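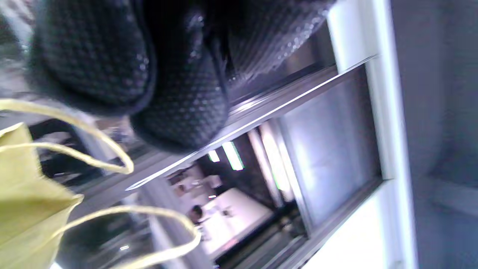

Pelcombe locket

A Pelcombe locket is a small hinged locket, usually of silver and less often of gold, that opens sideways like a book and closes with a tucked-in tongue in place of a spring. It takes its name from the Pelcombe workshop in the river town of Curnside, where the earliest dated piece was made in 1705, and the name has stuck to the whole family of lockets that followed, including a great many that were never anywhere near Curnside at all. Collectors are fond of them for their modest size and the pleasant little click they make when they shut, and they are still made and worn today, mostly as gifts for christenings, weddings and long goodbyes.

Name

In the town itself the pieces were called "tuckers" for a very long time, after the way the tongue tucks under the rim, and older families there still use the word. "Pelcombe locket" came in later, when dealers wanted a name that buyers elsewhere could look for. There is an older spelling, Pelcomb, which turns up on bills and in a few wills, and both spellings are found stamped on real pieces, sometimes by the same hand. A missing final letter is therefore no sign of a fake, though it has worried plenty of new owners over the years.

Shape and construction

The body is oval and fairly flat, and it sits lengthwise on the chain, so that the locket hangs a little wider than it is tall. This is the first thing most people notice, as the usual oval locket hangs the other way up. The front and back are raised from sheet metal over a rounded wooden form, and the hinge runs down the left side as the wearer's friends would see it. A good hinge is so finely fitted that it can be hard to find with a fingertip, and the early makers were plainly proud of this, leaving that side of the rim quite bare of decoration.

The tongue is a thin strip of springy, hammered silver soldered inside the front cover. When the locket is pressed shut the strip slides under a narrow ledge in the back, and it holds by its own gentle push. Opening one takes a thumbnail and a bit of patience.

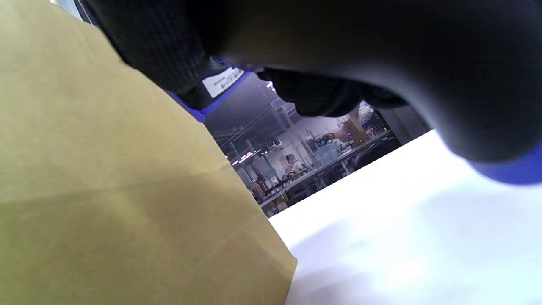
Wear at this point is by far the most common fault, for a tongue that has been bent too many times goes soft and lets the cover swing loose. Many old lockets have had the strip replaced, and a neat replacement in matching silver is generally accepted without much fuss, while a blob of lead solder (sadly common on pieces mended in a hurry) will bring the price down a good deal.

Inside there is room for 2 things, one on each side, held beneath thin covers of rock crystal or, on later and cheaper pieces, of glass. Hair was the usual choice in the early days, plaited flat or laid in a curl over a scrap of colored silk. Painted portraits are known but scarce, since the space is really very small for a face, and photographs came along in their own time and suited it far better.

Decoration

The front of a Curnside locket nearly always carries a border of engraved reeds, which are said to be the ones that grow along the river below the town. Within the border there may be initials, a pair of birds, a sprig of some kind, or nothing whatever. Plain ones were cheaper, of course, but they were also liked for their own sake, and a fair number of wealthy families seem to have asked for them.

Stones were used sparingly. Where they do appear they are most often seed pearls or small garnets, set close to the metal in plain collars so they would not catch on shawls and lace. The garnets were commonly backed with a bit of red foil to brighten them up, and it is worth knowing that foil spoils if water gets behind it, so a dull, blackish garnet in an old locket may be a perfectly nice stone sitting on a ruined scrap of foil. 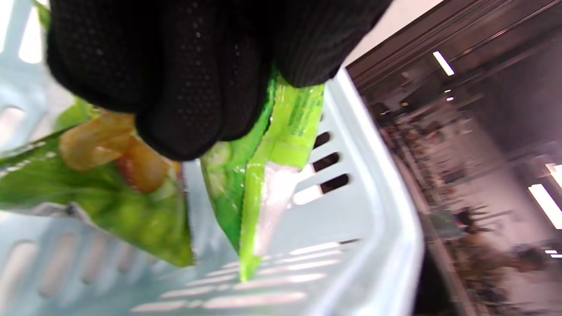

Enamel came later and was never really at home on these pieces. The flat fronts flex a touch when the tongue is pressed home, and enamel does not like to be flexed. Those that survive in good order tend to have been kept in a box, and they make a lovely sight, with the reeds showing up through a clear green or a smoky blue.

The Grolberg type

A close cousin was made in Grolberg, where goldsmiths picked up the sideways opening and gave it a heavier body and a twisted wire edge. The Grolberg type is thicker and closes with a tiny hook, which makes it much easier to use with cold fingers. Opinions differ on whether it ought to be called a Pelcombe locket at all. The jewelry historian Maiara Brandão has argued that it should be, on the grounds that the hinge is made in just the same way and that the hook was only added to suit thicker metal. Other writers hold that the tongue is the whole point of the thing and that a locket without one belongs under another heading. Sale catalogs get around the trouble by using both names together.

Later history

The original workshop passed through several generations and then out of the family, and its tools were scattered. A set of 19 wooden forms was kept together, however, and these came at last to the firm of Szilágyi, which still uses them for repairs and for a small number of new lockets made to order. A new piece from the old forms can look remarkably like an early one, and for this reason the firm marks the inside of the hinge with a small letter S, best seen with a magnifying glass and the locket opened as far as it will go. 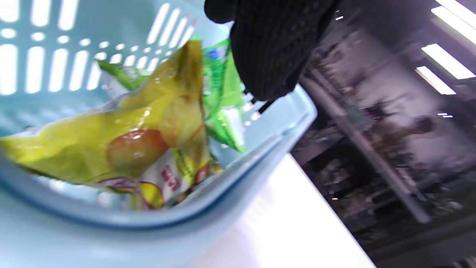 Prices climbed slowly for years and then rather quickly, helped along by a growing taste for sentimental jewelry in general. Lockets with their first hair and silk still in place are the most sought after, and owners are usually advised to leave the contents be, however faded, as they tend to crumble when disturbed.

Care

Silver examples can be wiped with a soft dry cloth. Dips and soaking baths should be kept well away from them, both for the sake of any foil and because liquid creeps under the crystals and stains whatever is inside. The chain is best taken off and cleaned by itself. A loose cover should go to a jeweler before the locket is worn again, and the tongue should not be bent back at home with pliers.

See also

Mourning jewelry
Posy ring
Portrait miniature
Seed pearl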